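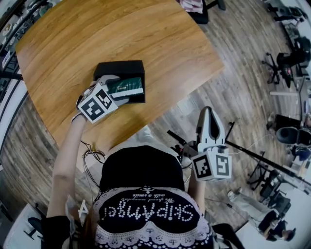 Hard wax oil on a dining table: white bloom after second coat, recoat or sand?

Posted in Finishes and Surface Repair
March 3, 2018

Issa Qudah

I refinished a dining table top with Indunen hard wax oil, the matte version. Sanding was 80 grit, then 120, then 150, vacuumed between grits and wiped with a dry cloth. First coat went on thin with a white pad and was buffed off after 15 minutes. It looked even. The second coat went on the next morning, same method, except that I was interrupted and the last third of the top sat for 40 minutes before I got to it with the buffing pad.

That third now has a cloudy patch with a slightly tacky feel when I drag a fingertip across it. The rest is dry. The patch follows the direction I was working in and stops in a fairly clear line where I had already buffed. It has been five days. The room is unheated at night and gets down to 50 F, and during the day it is in the low 60s.

The can says full cure takes two weeks at 68 F. I would like to know whether the patch will cure out by itself, whether I can rub it back with solvent, or whether the whole top has to be sanded again. I would rather not sand. The top is veneered and I don't know how thick the veneer is. I already took it further at the edge than I meant to.

I also have half a can of Zestano satin polyurethane left from a floor. Can that go over the top if the patch dries?

Suleiman Ogundipe

You have excess oil that was left on the surface and has started to gel. Low temperature slows the reaction, so five days in that room is equivalent to maybe two in a warm one. It may harden eventually, but it will harden as a soft film on top of the wood, and it will mark the first time a warm plate is put down. I would not wait for it.

Do this, in order:

Raise the room to at least 65 F and keep it there overnight as well. Open a window a little. These oils cure by taking up oxygen, and a closed cold room is the worst case.

Get a maroon pad and odorless mineral spirits. Wet the pad, don't flood the surface, and work only the cloudy area with the grain. Wipe off with a clean cotton cloth every minute or so and turn the cloth to a fresh face each time. If the oil is still tacky it will come off as a brown smear. Stop when the cloth comes away nearly clean.

Leave it 24 hours. The area will look dull compared to the rest.

Take a small amount of the same oil, no more than a teaspoon for an area the size of a place mat, and apply it to the patch with a white pad. Buff immediately until a dry cloth slides without dragging. Then put what is left in the pad over the whole top and buff that too. This blends the line.

If the cloth stays clean on the first wipe and the haze is still there, the film has already set too hard for solvent. In that case use 240 grit by hand on a cork block, very lightly, over the patch only. On veneer do not use a random orbital sander and stay at least two inches in from any edge. Factory veneer is often 1/40 inch or less, and you have already used up part of that.

Lay the used cloths flat outdoors to dry, or put them in a metal can with water and a lid. Curing oil generates heat and a wadded rag can ignite without any spark. This includes the pads.

On the polyurethane: no. The wax component prevents adhesion. It will look fine for a few months and then lift in flakes, and you will be stripping two finishes off a thin veneer.

tallow_and_pine

Hair dryer. Had the same thing on a shelf, ran a dryer over it on low and buffed with an old T-shirt while it was warm. Came up fine.

Suleiman Ogundipe

The dryer can work on a fresh patch where the wax has separated out on top and the oil below is still liquid. After five days I would expect it to soften the film and leave swirl marks. It is also a risk on veneer glued with hide glue or contact cement, both of which let go with heat. Test underneath first if you want to try it.

Issa Qudah

Put an oil-filled heater in and kept it at 68 F for two days before touching anything. Mineral spirits took off most of the haze on the first pass and there was a lot of brown on the cloth. A strip close to the old buffing line would not move, so I used the 240 by hand there, six or seven strokes. No bare spots that I can see.

Reoiled the patch and then the whole top. The line is gone in daylight. With a lamp held low at one end there is still a slight difference in sheen, which I am going to leave alone. The polyurethane went back on the shelf.

One correction to my first post: the second sanding grit was 100, not 120. I found the disc.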